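Notes for the library evening talk: the Sorkau bakery lockout and the people who kept the gate
(Starts at 7:30, leave time for tea)

Good evening, everybody, and thank you for coming out. Say hello to the back row, who always think they can't be seen. Mention the sign-up sheet for the memory box before I forget it, as I did in Drondari.

Start with the morning itself. It's August, already warm, and the early shift at the Sorkau works walks up the lane and finds the gate chained. There was a typed notice and no manager. I like to stop here for a moment and let people think about what they'd have had in their hands: a lunch, a bus pass, maybe a clean apron rolled up under one arm. There were 2860 people on the books across the two sites, Sorkau and Warkska, and most of them heard it from a neighbor.

Explain what the quarrel was over, and keep it short, because I do go on about this part. Gerlach had bought the company and wanted the night premium folded into the basic rate. On paper it looked like a raise. For anybody who worked nights it was a cut, and a lot of the night workers were women who'd picked those hours so they could be home when school let out. (If someone asks about the pension, say we'll come to it afterward, and then do come to it.)

Read the piece from the picket diary. It's the one about the soup, and read it slowly! The diary was kept in an ordinary school notebook, passed along from shift to shift, so the handwriting changes every few pages and so does the spelling. One writer only ever talks about the weather. Another keeps a careful record of who brought firewood and who only said they would.

Then the vote. In week 14 the company made its second offer, and 1616 members voted to turn it down. I used to tell this as a great triumphant moment, and over the years I've been gently corrected by people who were in the hall. They remember it as very quiet. Folks put on their coats and went back to the gate, and some of them were plainly frightened about the rent. 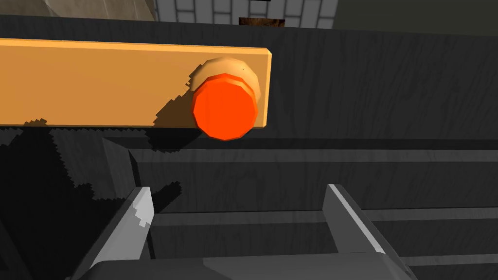
Talk about Warkska next, which gets left out of nearly every telling. The Warkska site was smaller and farther from the newspapers, and its picket stayed up for 2 weeks after Sorkau had settled, over the matter of the drivers. I'd like to give them a good five minutes tonight. Last time I gave them one, and I heard about it in the parking lot.

The settlement: night premium kept for existing staff, new hires on the lower rate. Ask the room what they'd have done. Don't rush to fill the silence, somebody always speaks up in the end.

Pension question here if it hasn't come already. Then pass the notebook copies around, ask for them back, and put the kettle on.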